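2025-06-20, workshop notebook, celebrity timelines desk

Went back over the Gesel couple timeline this morning, the one everybody wants up before the wedding. I still don't believe half of it.

The draft has 30 dated entries. I can trace 6 of them to something the two people said themselves, on the record or on their own accounts. The rest lead back to one fan page, which four other sites copied, and which now cites those four sites as its sources. Eun-ji calls this "widely reported." I call it one person with a keyboard.

The "met in high school" line is the worst. He says in the Totero podcast that they went to the same school. She says in the Grivport magazine interview that they met at a friend's birthday after graduation. Both can be true. Our draft has turned it into "high school sweethearts," which neither of them ever said. Struck it out. Put in: "The two attended the same high school and have given different accounts of how they met." Dull, but I can stand behind it.
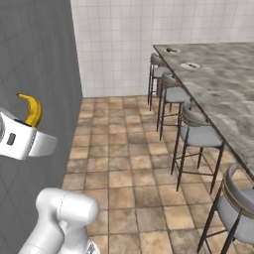

Engagement date is also shaky. The ring post went up in June and we have the proposal on the same day. People sit on these things for weeks. Changed to "announced in June" and left the proposal undated. Ok-hee Baek disagrees, says readers want a day. Readers can want it.

Tried the comment-sorting method again on the announcement post. Pulled 154 comments and tagged the ones claiming inside knowledge ("my cousin works at the venue" and so on). Then checked each against what has since been confirmed. 4 held up, and all 4 were guesses that the wedding would be outdoors. In summer. I would have guessed that too. Not using comments as leads again unless somebody shows me a better result than this.

Venue: the draft names the Ahn estate. Only support is a blurry guest photo of a hedge. Eun-ji matched it to a hedge on the Ahn website and she may be right, but I looked at both for a good while and to me it's a hedge. Out until we get a second source. 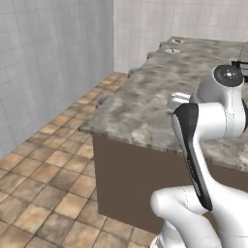

Can we still run the timeline if the proposal and the venue are both missing?
It can run as a shorter piece with the confirmed entries only, and the headline has to lose the word "complete."

Left to do: ask Ok-hee for the full audio of the podcast, as the clip we have starts mid-sentence and I don't trust whoever trimmed it. Write to her publicist again about the school dates (no reply to the first note). Eun-ji Sun to redo the baby shower entry, which currently has it happening before the pregnancy was announced and gives no source for either.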